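We use cookies to remember your settings and count visits. By continuing to read you accept our cookie policy. Accept | Manage settings

Making the bed and folding the blankets: what works in a small bedroom

I love a made bed. I love it more than a clean kitchen, and I say that as someone who spends half her life in the kitchen! A bed takes up so much of a small room that once it's smooth, the whole place looks looked after, even with a week's worth of mail on the dresser. So this page is all beds, bedspreads and blankets, plus a few things for the corners around them. Most of it I worked out by doing it badly for years.

Start with the window. Open it before you touch the covers, pull everything down to the foot of the bed, and go have your coffee. Twenty minutes is plenty. Sheets that have been slept in hold a surprising amount of damp, and if you tuck them straight back in, it stays there all day under the spread. In January I cut it short and nobody has complained yet.

Then work from the bottom up. Pull the fitted sheet tight at the corners, smooth the flat sheet with your forearm (your whole forearm, it's so much faster than your hand), and lay the bedspread on last. With a heavy embossed one, don't drag it from one side. Fold it in half lengthwise, set the fold down the middle of the mattress, and open it out toward you, then walk around and open the other half. Two trips around the bed and you're finished.
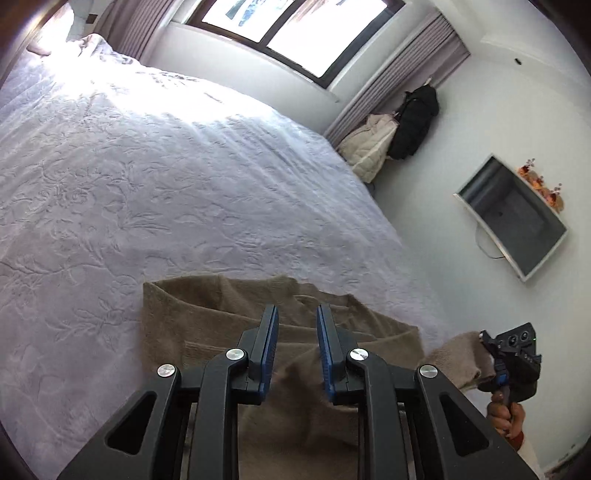

White floral bedspread, mauve curtains, and plenty of sun from the window.

A few words on raised patterns, which I adore. They hide small wrinkles beautifully, but they hold lint in every petal and vine. A dry rubber glove gets it out better than any sticky roller I've bought. Stroke in one direction, from the pillows down, and pick up the little sausage of fluff at the end. Very satisfying! Wash on cool with a low spin, and give the spread a good hard shake before you hang it so the pattern stands up again. Never iron it from the front. If you must iron, turn it over on a thick towel and keep the heat low.

Sun is lovely in a bedroom and hard on fabric. If your bed sits under a window, turn the spread end for end every couple of weeks so that the same strip isn't always getting it. Floral patterns usually look fine either way up, and if yours has a clear top and bottom, draw the curtains during the brightest hours instead. Pleated curtains like a quick pass with the vacuum brush too, top to bottom, with one hand holding the hem so the thing doesn't get swallowed.

Pillows next. Mine used to end up in a crumpled heap at the head of the bed and I'd throw the spread over the lot and call it done. Now I hold each one by the short ends, push in and pull out like an accordion, and lay it flat with the open end of the case facing away from the door. It takes seconds. If you like the pillows under the spread, leave a good foot of extra fabric at the top before you start, or you'll run short and have to pull the whole thing up again from the bottom.

Now blankets! Soft, fuzzy ones are the trickiest things in the house to fold, and I still think they're worth it. They stretch, they cling to themselves, and the thick ones want to roll back open. My method is to use the bed as a table. Lay the blanket out flat over the spread, find two corners on the same short side, and bring them to the other two. Stop there and smooth it with both palms, always in the direction of the nap, before you make another fold. If you skip that smoothing you trap a ripple in the first layer, and by the third fold the ripple is a lump.

After that, fold the long sides in to the middle so the loose edges are hidden, and then fold in thirds toward you. What you want at the front is one fat rounded fold with no edges showing. I used to chase perfectly square corners on a thick blanket and it drove me up the wall. Let them be a bit soft. A stray point can be tucked under with a finger at the very end.

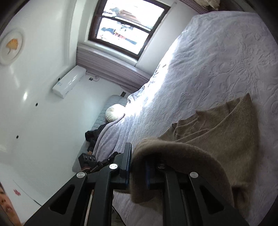
Charalambos Bakalis wrote in to say that he gave up on thirds altogether. He rolls his blankets from the short end, as tight as he can manage, and stands them upright in a deep basket beside the wardrobe, "and then my kids can pull one out without bringing down the stack." I tried his way with a fleece throw and it held up well. My big heavy one unrolled itself before I'd left the room, so I tie that kind with a strip of old sheet.

If you fold, store with the rounded side facing out. You can grab one blanket from a pile that way and the others stay put. Don't press thick blankets down to make room, as the fluff goes flat along the creases and takes a wash to come back. Two to a shelf is my limit for the heavy ones.

Washing a fuzzy blanket: cool water, half the detergent you think, no fabric softener at all. Softener coats the pile and makes it go stringy. Hang it over two lines if you've got them, so the air gets up the middle, and brush it lightly with a clean, soft clothes brush once it's dry.

Hooks! Every bedroom corner can take one. A backpack on the wall is a backpack you won't trip over at night, and the floor underneath stays easy to sweep. Put the hook into something solid, as a full bag is heavier than it feels, and hang it high enough that the straps clear the bed. Padded jackets do better on a hanger than squashed behind a bag, though I break this rule all winter long.

A wall-mounted television collects dust along the top edge, where it then drifts down onto your nice clean bedding. Wipe it with a dry microfiber cloth before you make the bed, with the screen off so you can see the smears. Dried or silk leaves and flowers need dusting too, and a hair dryer on its cool setting does it gently. Take them outside first. I did mine over the bed one time and had to start again with the rubber glove.

Last thing, for spots on a pale spread. Blot with cold water and a white cloth, working from the outside in, and let it air dry before you decide whether it's gone. A second round of blotting usually finishes it.

Get new household tips by email every other week. Enter your address to subscribe. You can unsubscribe at any time.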